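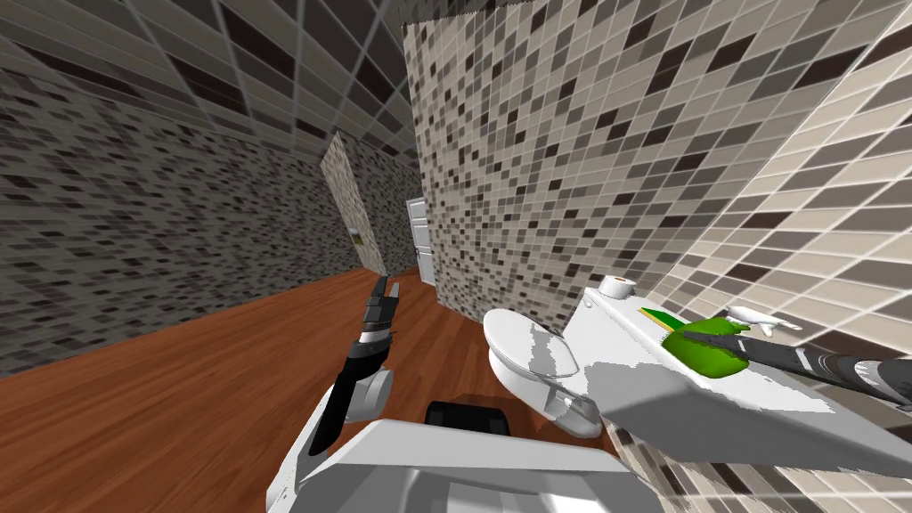

I need 14 people to help me figure out why our bathroom-cleaning robot thinks it's holding things when it isn't, and I'd like to start in August. My name is Dzifa Zakaria and I run testing for Dikell, the home-cleaning project at Zenovent. All of the work in this call is done in simulation, so please don't picture yourself standing next to a real machine with a bucket. You'll be looking at a small tiled bathroom with a wooden floor, and a two-armed robot in it. Most of what goes wrong goes wrong near the toilet, with one arm busy (the right one has something bright green up against the top of the tank) and the other one hanging out over the floor with its gripper shut and nothing in it. An empty closed gripper is fine. An empty closed gripper that tells the rest of the system "got it!" is our problem.

We call it the false hold. The controller decides it has an object, moves on to the next step and starts wiping or pressing with whatever force that step allows. If there's no sponge or brush between the fingers, you've got hard fingers going at somebody's fixtures. In simulation that costs me a rerun and a bad mood. In a real home it could crack a tank lid or catch a hand, and so I've stopped every planned trial on hardware until we understand it. I got some grumbling about that decision and I'd make it again.

So far we've pulled 644 recorded runs where the log says one thing and the movement suggests another. Dela Asante, who wrote most of our grasp checker, sorted the first batch with me, and we disagreed a lot more than I expected. He calls it a hold if there's any contact at all. I want to see the object between both fingers. We need more eyes, and preferably eyes that don't belong to people who built the thing.

What you'd be doing

You'd watch short recorded runs in our browser tool, Kestinetti, and mark the moment you think the gripper has the object, loses it or never had it in the first place. Then you'd pick a confidence level and type a sentence or two. You can step back and forward as much as you like, and you can switch between the wide view and the close one by the gripper. Each person gets the same practice set first. After that the runs are dealt out so that every one of them is seen by several people who haven't talked to each other about it.
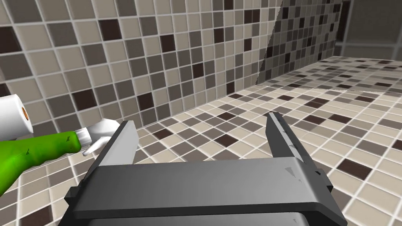

Judging a grasp is harder than it sounds, even when you're right up close. Some runs you'll settle in a second. With others you'll go back and forth over two or three moments and still not love your answer, and that's useful to me too — please mark it as unsure and move on. Take a view like this one: the fingers are wide open with nothing between them, but the white bristles of the brush come so close to the tip of the left finger that a careless contact check might call it a touch. I'd mark that as no hold. If you'd mark it some other way, I'd like to hear your argument.

Who I'm looking for

You don't need to know robotics. You do need patience, decent eyesight (glasses are fine, I wear them) and a willingness to disagree with a log file. People who've done quality inspection, physical therapy, film editing or sports refereeing would be especially welcome. If you've cleaned bathrooms for a living, please write to me, because you'll notice things about reach and pressure that we miss. You have to be 18 or older and have a laptop or desktop computer. Phones won't do, the close view is too small on them.

If you've worked on Dikell before, or for Agbenyega, who supply our gripper controller, I can't take you for this round. Sorry! I'd still be glad to get your thoughts by email.

Time and pay

It's five hours a week for four weeks, whenever suits you, mornings or the middle of the night. We pay $300 per week you complete. There's one group call at the end, an hour long, also paid.

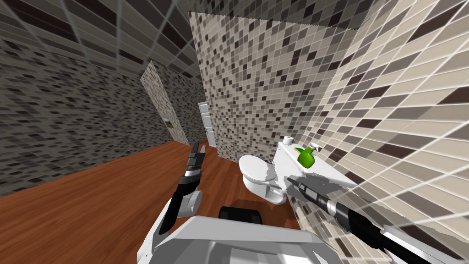 Missed reaches are the other kind of run you'll see, and I'd like at least a few of you to take those on. The arm goes out, stops somewhere sensible and the log claims a grasp anyway. Distance fools people in the wide view. The right gripper's tip can be just over the white surface near its front edge, with the paper roll and the green spray bottle standing together a little farther back, and it's easy to read that as nearly there. I want you to tell me how sure you are before you look at the log, so the tool keeps it hidden until you've answered.

How to apply

Send me a few lines about yourself and tell me about a time you caught a mistake that somebody else had signed off on. No résumé needed. Put "false hold" in the subject line and address it to Dzifa Zakaria at Zenovent. I read everything myself and I'll answer either way, though I'm slow before 10 a.m.

The findings will go to everyone who took part, including the parts that make us look bad.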